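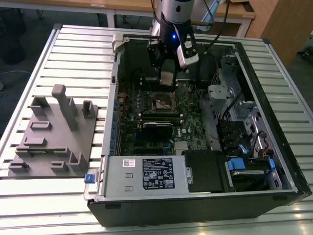
The Grivuto 7 was a basketball shoe sold by the sportswear company Hestari, based in Sullport. It was the last in a line of signature shoes that began with the Grivuto 1 and, unusually for a signature line, never had a player's signature on it. Hestari had hoped to sign a professional guard before the first model shipped. The talks ran long, the boxes were already printed, and the shoe went out with a blank oval on the tongue where the autograph was supposed to go. Collectors call the oval "the egg."

Design

The Grivuto 7 kept the high collar and wide toe of the six earlier models but replaced the foam midsole with a molded plate that Hestari called the Nartey plate. Company brochures credited the plate with "energy return," a phrase they used often and defined sparingly. The plate was stiff, and it squeaked on clean hardwood. Hestari first described the squeak as a break-in noise, later as court feedback, and finally stopped mentioning it.

The shoe came in black, white and a shade listed as "harbor," which most buyers took for gray. Laces were sold in two lengths, neither of them quite right for the number of eyelets. A low-cut version was shown to retailers but not produced.

Release and pricing

Hestari announced the shoe in December and put it on sale on Saturday, January 15, 2022, at $150 a pair. The previous model had cost considerably less, and the company defended the increase by pointing to the plate. Pre-orders were limited to one pair per customer, a rule that proved easy to enforce.

The opening weekend was held at the company's own store in Sullport, where the first buyers in line received a free gym bag. Bags were still being given away in the spring, by then with socks.

Reception

Reviewers generally liked the grip and the ankle support. Opinion on the plate was split between heavier players, who found it steady, and everyone else, who found it a plate. The regional shoe newsletter Court and Curb gave the Grivuto 7 a score of 6 out of 10 and praised the box. High school teams in the Sullport area wore it for a season under a discount arrangement - several coaches later said that they could tell who was cutting to the basket with their backs turned.

Discontinuation

Hestari ended the Grivuto line after the seventh model and moved on to walking shoes, a market in which squeaking drew fewer complaints. Remaining stock was sold through outlet stores at steep discounts. The Nartey plate survived in a line of gardening clogs.

Unworn pairs in the harbor color now trade among collectors for slightly more than the original price, provided the egg has not been signed. A few owners have signed it themselves, which lowers the value.

See also

Grivuto 1
Hestari outlet stores
Signature shoe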